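Ticket 379: Left arm gripper faults on low picks
Project: Jurkach
Opened by: Ghazal Naseri
Assigned to: Gholamreza Shirazi
Status: Open, workaround in place
Opened: March 1, 2019

Ghazal Naseri
We have a good one! The left arm stops with an overload fault when it goes down for flat items. Tall things are fine all day long. Foam blocks, boxes, no trouble at all. Put something thin on the wood and the fingertips reach the table, push, and the whole arm locks up. Fault code is 136 every time. I cleared it, homed both arms, ran it again and got the same thing, so at least it's a bug that shows up when you call it.

Gholamreza Shirazi
Love a fault that repeats. What was the target on the last run, and did you change the table height value after we moved the base in October?

Ghazal Naseri
Staple removers, the small gray one first and then the lavender one. I didn't touch the height value. The small one is the worst because it lies so flat, and the fingertips have to go all the way down beside it.
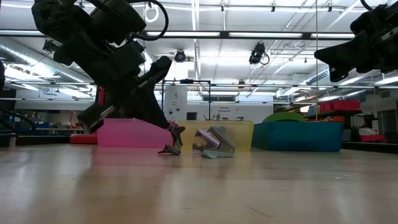

Lucía Paredes wondered whether the pad was part of the trouble, as a worn or badly seated pad changes how far the fingertip reaches, and the arm has no way of knowing. She asked for a check of the pad before anyone edited the config.

Gholamreza Shirazi
Great call, Lucía. I powered down, took the pad off and seated it again. Then I looked at the config and found the second half of it: the table height is 2 mm too low. So the arm thinks it still has room when it's already pressing on wood. I raised the value and dropped the speed limit to 100 for the last part of the move.

Ghazal Naseri
Ran the small gray one again. No fault, and it picked it up on the first try! I did a little cheer. The lavender one went fine too.

Shazia Lashari
Nice work, all. Please keep a hand near the stop button on low picks until the height has been measured properly with the gauge. The right arm reads from the same file, so it needs the same check.

Gholamreza Shirazi
Will do. Leaving this open until the right arm is measured. New pads are on order from Belhaj.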